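In praise of the slow train

I took the 2 o'clock stopping train from Femthorpe to Mallthorpe again last month, and I want to make a case for it before someone in an office decides it should go.

The express does the same trip in less than half the time. I've caught it plenty, usually when I was late for something, and I couldn't tell you one thing I saw out the window. The stopper takes its time. It pulls in at Clelter, where the platform is shorter than the train and you have to be in the front 2 carriages to get off, and then it sits there with the doors open while the express goes by. You can smell the cut grass. Somebody always gets on with a dog!

I love that wait. The first time, years ago, I was furious about it and kept checking my watch. Now I look forward to it the way other people look forward to the buffet car. It's five minutes, sometimes a bit more, and there's not a thing you can do to hurry it along. I've finished library books at Clelter. I once wrote most of a difficult letter there – a far kinder letter than the one I'd planned in the taxi to the station.

There's a view going around that travel time is lost time, and that every minute shaved off a trip is a minute handed back to us. I understand where it comes from. If you commute every day, and you've got kids to collect and tea to put on, of course you want the fast one, and you should have it. But I've noticed what I do with the minutes I get back. Mostly I get home, drop my bag and look at my phone.
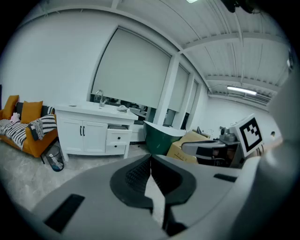

Whereas on the stopper I'm somewhere. I'm looking at the backs of houses, which are so much more interesting than the fronts. You get the trampolines, the half-painted sheds, the vegetable patches that started with great ambition in spring. I've been following one particular pergola for years and I'm thrilled to report it now has a roof.

And the people! Nobody on the express talks. On the stopper they're off before you've left the platform. A woman across the aisle told me how to keep rhubarb going through a dry summer (mulch, and don't be greedy in the first year). A retired signalman explained why the line bends so oddly after Clelter, something to do with a landowner and a row over a pond, and I've repeated it to everyone I know without checking a word of it.

Then there's the arrival. Come into Mallthorpe slowly and the town gathers around you, first the allotments, then the gasworks wall, then the river all at once on the left. By the time I'm walking up to Mazandarani for a coffee and a slice of their walnut cake, I feel as though I've travelled there. Off the express I just feel delivered.

My neighbour says this is all very well for a person with a free afternoon, and she's right. There were 36 of us on that last train, according to the guard, and I doubt many were racing to a meeting. But I don't see why a timetable can't have room for both. We fund parks, and people cross those slowly too.

So if you've got a day off in December, try it once. Sit on the left, front two carriages if you fancy stretching your legs at Clelter, and take a sandwich, as there's no trolley.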